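Saturday, 4:40 pm, bench by the window

Dye bath day again. Picking up batch 51 of the walnut hull series, same wool as last time (the Padstead skeins, the slightly greasy ones I keep meaning to scour properly). Scoured them properly this time! Two long soaks, the second one with half the soap, and the water finally came off clear enough that I stopped worrying about it.

Weighed out 561 grams dry. Alum mordant as usual, cream of tartar left out of half the skeins so I can see whether it matters to anybody but me. Kaan Kozan swears it brightens the browns. I think Kaan likes the smell of a new jar. We'll see when they dry.

The hulls came from the Tesfamariam sack, the one with the torn corner, and they've been sitting in rainwater since the start of February. Strained through the old pillowcase, then again through muslin -- please don't put that muslin back in the clean drawer, it's hanging on the nail now.

Heat: brought it up slow and held it just under a simmer for 4 hours. The Estitz hot plate overshoots if you trust the dial, so I parked it lower than the notebook says and nudged it. Note for whoever does 52: ignore the page with the coffee ring on it, those settings were for the enamel pot.

Color out of the bath is a warm cardboard brown, darker than I wanted. The iron dip took the two test loops straight to a kind of wet slate and I love it, but it's a bit harsh on the hand. Maybe shorter. Maybe weaker. Didn't write down how long they were in, sorry, I was on the phone with Lultora about the invoice.

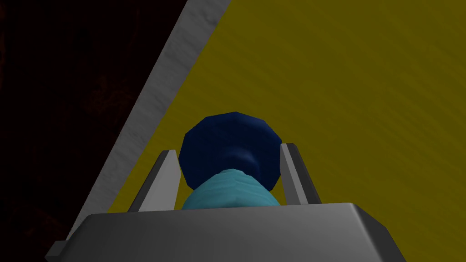 Simulated render, gripper fingers and palm. Lighter inner faces, darker outer edges.

The wide medium gray is the one I'm after for the warp. The darker one would do for edging if I can get it without wrecking the wool.

To do: rinse till clear, hang in shade, label the no-tartar skeins BEFORE they all look the same. Order more alum. Ask Kaan where the good tongs went.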